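示教数据采集（机器人学习）

示教数据采集，又称演示数据采集，是机器人模仿学习中获取训练样本的工作过程。操作者以遥操作、拖动示教或其他方式控制机器人完成指定任务，系统同步记录各路图像、关节状态与控制指令，所得记录经检查、标注和整理后，用于训练能够自主执行同类任务的控制策略。该工作兼具工程与实验性质，其组织方式、场景设计和质量标准对最终模型的表现有直接影响。

目录
1 名称与范围
2 历史沿革
3 采集方式
4 工作站构成
5 场景与任务设计
6 采集流程
7 双臂桌面收纳任务
8 质量控制
9 数据整理与发布
10 局限与争议
11 参见

1 名称与范围

中文文献中，“示教”一词最早用于工业机器人编程，指由人员引导机械臂依次到达若干位置并加以存储，供机器人在生产中重复再现。模仿学习兴起以后，该词的含义有所扩展。传统示教的产物是一条可以回放的轨迹，示教数据采集的产物则是一组带有观测信息的样本，学习算法从中归纳观测与动作之间的对应关系。

一次完整的任务执行称为一个“回合”或一条“轨迹”，英文通常写作episode或demonstration。若干回合按任务、场景或操作者归类，构成数据集。部分机构将未经筛选的记录称为原始数据，将通过检查并附有任务说明的记录称为合格样本，二者在统计时分别列出。

广义的示教数据还包括人类徒手操作的视频，以及由仿真环境生成的轨迹。本条目主要叙述在实体机器人上进行的采集。

2 历史沿革

早期的示教以示教器按键和手动牵引为主，记录内容限于关节角度或末端位置，较少涉及视觉信息。其后，随着图像传感器成本下降和神经网络方法的应用，研究者开始将图像与动作成对记录，并尝试由图像直接预测动作。

低成本主从式遥操作设备出现以后，双臂任务的采集逐渐普及。此类设备由操作者手持的主动臂和执行任务的从动臂组成，主动臂的关节角度实时映射至从动臂。操作者不需要掌握机器人编程，经过短期练习即可完成抓取、放置、开合容器等动作。采集工作由此从少数实验人员的附带任务转变为有固定岗位、固定场地和书面规程的专门工作。

3 采集方式

3.1 主从遥操作

操作者通过结构相同或相近的主动臂控制从动臂。该方式映射关系直观，适合需要双手配合的任务。其主要不足在于力觉反馈有限，操作者须依靠视觉判断夹持是否稳固，接触较硬或较滑的物体时容易出现过度夹紧或脱落。

3.2 手柄与头戴设备遥操作

操作者以手柄的空间位姿控制机械臂末端，由逆运动学求解关节角度。该方式占用场地较小，便于更换机器人型号，但在关节极限和奇异位形附近可能出现运动不连续。

3.3 拖动示教

操作者直接推动机械臂完成动作。该方式力感明确，但操作者的手臂往往进入图像，所得画面与自主执行时不一致，一般需要在记录轨迹后回放一次，另行采集图像。

3.4 手持夹爪采集

操作者手持装有相机的夹爪在真实环境中完成任务，不使用机械臂。该方式易于更换场所，后续须处理夹爪位姿估计以及与机器人本体之间的差异。

4 工作站构成

桌面型采集工作站一般由工作台、机械臂、夹爪、相机、计算机和围护结构组成。工作台多采用浅色平面，使物体轮廓与背景易于区分。台面周边可设金属型材，用于固定设备和限定工作区域。围板的作用是遮蔽周围人员和杂物，减少与任务无关的视觉变化。

机械臂通常安装在靠近操作者的一侧，左右各一，两臂的可达范围在台面中部重叠。重叠区域的大小决定了哪些物体可由任一手臂抓取，哪些物体只能由特定手臂处理。线缆应留有足够余量，以免在手臂伸展时受到牵拉。

相机分为固定相机和腕部相机两类。固定相机提供整个台面的视野，腕部相机随夹爪移动，提供接触前后的近距离图像。各相机与关节数据须采用统一时间基准。相机位置一经标定，在同一批次内不得变动；如有碰撞或拆装，应重新标定并另立批次。

5 场景与任务设计

场景设计的目标是使样本覆盖机器人在实际运行中可能遇到的变化，同时保持任务定义清晰。可变因素包括物体的种类、数量、位置、朝向、外观以及光照条件。若物体始终摆放在相同位置，模型可能仅记住固定轨迹，而不根据图像调整动作。

任务说明通常由一句自然语言指令和一组完成条件构成。指令应当简短，避免包含图像中无法判断的信息。完成条件须能由检查人员依据最后若干帧作出判定，例如“所有瓶子均位于容器内，两只夹爪均已离开容器口”。

初始摆放可由操作者随意布置，也可依照预先生成的布置表进行。前者节省时间，但人员容易形成习惯性摆法；后者分布较为均匀，准备工作相应增加。

6 采集流程

采集流程一般包括设备检查、场景布置、回合执行、结果标记和场景复位。开始前，操作者确认各路图像正常、夹爪开合到位、两臂处于规定的起始姿态。回合执行期间不得用手触碰台面物体。若物体滚出可达范围，应终止该回合，并按规程标记为失败或作废。

回合结束后，操作者即时标记结果。标记通常分为成功、失败和含纠正动作的成功。含纠正动作的样本，例如第一次抓取滑脱后重新抓取，在部分项目中予以单独保留，用于训练模型从偏差中恢复的能力。

场景复位耗时常常超过任务本身。为缩短复位时间，有的规程采用往返式设计，即前一回合将物体放入容器，后一回合将物体取出，两类任务交替采集。

7 双臂桌面收纳任务

桌面收纳是双臂示教数据中较常见的任务类型，要求机器人将散放的物体移入指定容器。瓶类物体因形状细长、表面光滑、材质透明，常被选作该类任务的对象。透明瓶身在浅色台面上轮廓较弱，并伴有高光，对视觉模型构成一定难度；瓶盖和标签则提供了较为明显的参照。
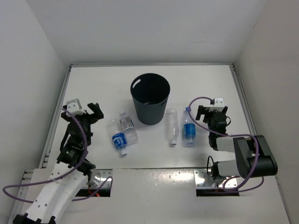 瓶身的朝向是该类任务的重要变量。平放的瓶子可以瓶口朝向机械臂，也可以瓶底朝向机械臂，夹爪应据此选择夹持位置。规程一般建议夹持瓶身中段，并使夹爪开口方向与瓶身轴线垂直。两只瓶子相距较近时，夹爪手指须从间隙处进入，操作者应放慢速度，避免将相邻瓶子推开。

分工原则通常为就近抓取，即左侧物体由左臂处理，右侧物体由右臂处理。两臂不得同时进入容器口上方，一臂释放物体并退出后，另一臂方可进入。容器较深时，物体应在容器口上方或略低于容器口处释放，不要求夹爪伸至底部。

Dalisay项目的规程将该任务列为双臂操作的入门项目。依照其5月修订的版本，该任务共采集1000个回合，其中609个回合采用布置表，其余由操作者自行摆放。规程编写者Bienvenido Manalastas在附注中指出，自行摆放的回合中，瓶子与台面边缘平行的比例偏高，建议后续批次增加斜向摆放。

8 质量控制

质量控制分为自动检查和人工复核。自动检查针对丢帧、时间戳错位、关节数据突变和图像全黑等问题，一般在回合保存时完成。人工复核针对任务是否完成、动作是否连贯、有无规程禁止的行为。

操作者之间的风格差异亦属复核内容。有的操作者倾向于先移动后对准，有的则在远处完成对准后直线接近。适度差异有助于提高样本多样性，差异过大时，模型可能在两种做法之间产生不稳定的平均动作。Bekholm工作组的做法是由8名操作者先行完成同一组布置，经比较后确定统一的起始姿态和双臂进出顺序，对接近路线不作限制。

长时间停顿也应加以处理。操作者犹豫时，机械臂静止而图像不变，若大量保留此类片段，模型在运行中可能停滞。常见办法是裁去超过规定时长的静止段，或将该回合退回重采。

9 数据整理与发布

合格样本在发布前须统一字段名称、坐标约定和图像格式，并附数据说明。说明应载明机器人构型、相机数量与安装方式、采集频率、任务指令、成功判定标准以及已知缺陷。失败样本是否随同发布，各机构做法不一。

Tedley数据集首批发布478个回合，成功与失败样本分目录存放，版本说明的截止日期为2月28日。Wallaron工具包提供该格式的读取与抽样检查功能，可按操作者、任务或布置编号筛选。

10 局限与争议

示教数据采集依赖人工，规模扩展受人员、场地和设备维护的制约。在单一工作站上取得的样本，背景、光照和台面颜色较为一致，据此训练的模型迁移至其他环境时，性能可能明显下降。对此，一部分研究者主张增加场所与物体的种类，另一部分则主张在预训练模型基础上以少量本地样本进行微调。

回合数量能否作为衡量数据集价值的指标，同样存在不同意见。大量布置相近的回合所包含的信息有限，仅以数量考核还可能促使操作者选择容易完成的摆法。较新的规程多将布置覆盖情况与回合数量一并列为验收项目。

11 参见

模仿学习
行为克隆
遥操作
双臂机器人
手眼标定
机器人抓取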